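The Clerk Who Stole a Town: Raphaël Moulin and the Jevonville Register
Speaker notes, version for 06/07/2025

Opening. Wait for the chairs to stop scraping. Say thank you for coming indoors in July.

Start with the theft and leave the background for later. One night in February 1791 a tax clerk called Raphaël Moulin walks out of the town hall at Jevonville with the land register under his coat. It is the only copy. By breakfast the town has no legal idea who owns any of it.

Pause. Someone usually laughs. If they don't, carry on as if they had.

Who was he? Second son of a candle maker, neat handwriting, bad chest. Clerk at 20. His superiors call him "punctual" in three separate reports and can't think of anything else to say. Read the third report aloud, it's short.

The reward. The mayor offers 500 livres. Moulin's yearly pay was a good deal less, so he could have done very nicely by handing himself in. Mention that the mayor didn't have 500 livres. We know because he wrote to his brother asking for them, and we have the brother's answer (one word).

The two printers. Go slowly, people mix them up.
Fadau prints the official notices. Spells Moulin's name wrong on the first batch and his own on the second.
Graser prints the songs. There are four surviving verses in which Moulin outwits the mayor, the bishop and a goose. The goose is not in the court papers.
Hold up the photocopy of the Graser sheet. Do not sing. (Last time.)

Turn here to the question of motive. The older story says Moulin took the register to save poor tenants from eviction. Lovely story. First appears in print in 1862, in a pamphlet sold by the man who owned the Moulin Inn. The court papers suggest he was owed back pay and was cross about it. I think both could be true, and I'll say so, but I lean towards cross.

Water. Check the clock. If past the halfway point, drop the goose.

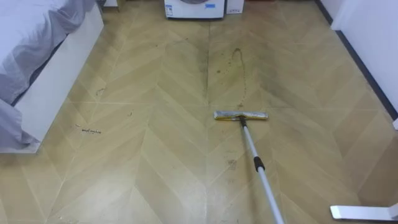
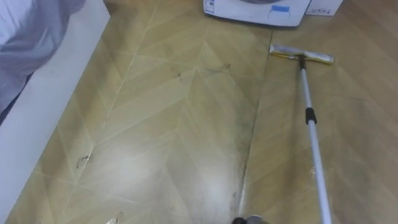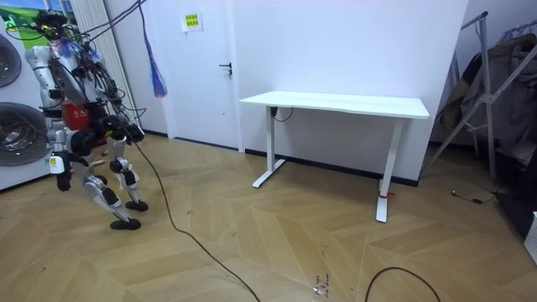 Floor with mop (first two); robot with cables running overhead (third).

Second half. The Huet letters. Madame Huet kept the lodging house where Moulin hid, under the name of Monsieur Blanc. She wrote 37 letters to her sister that winter and complains about him in most of them. He eats too much bread. He reads at night and uses up her candles, which from a candle maker's son is a bit rich. Read letter 12 in full, including the bit about the soup.

She never once mentions the register. Either she didn't know, or she was much cleverer than the historians who have patronised her since. Ask for a show of hands.

The arrest. Disappointing. He went back to Jevonville for his winter boots.

What happened to the register: found in a flour chest, 100 pages short. Which pages? The ones covering the mayor's cousins. Leave that with them for a moment.

Trial, very quickly. Two years, of which he served a few months before the prison had other things on its mind. Last trace of him is as a clerk again, two towns over. Described as punctual.

Questions. Likely ones:
Is the inn still there? Yes. The food is poor.
Was there really a goose? See above.
Are the missing pages in private hands? A dealer once told me so, then stopped answering. I'd be glad to hear from anyone with a large attic.

Remember to collect the photocopy before people leave.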